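January 16, 2019

Stiltik says its new investor portal will list 248 private companies by October. We have heard this before. Prarkura promised 200 listings and opened with six, most of them without audited accounts.
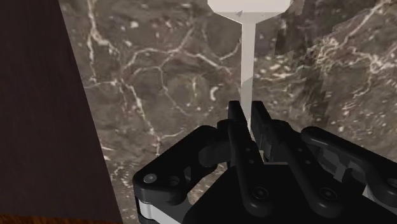

Who pays for the listings? The companies do, so don't expect harsh reviews of them on the site.

Our view: wait for the fee table.

Comments
Tarigan: Same pitch, new logo.
Herkard: I'd still sign up for the free tier.

Contact us | © 2019 | Back to top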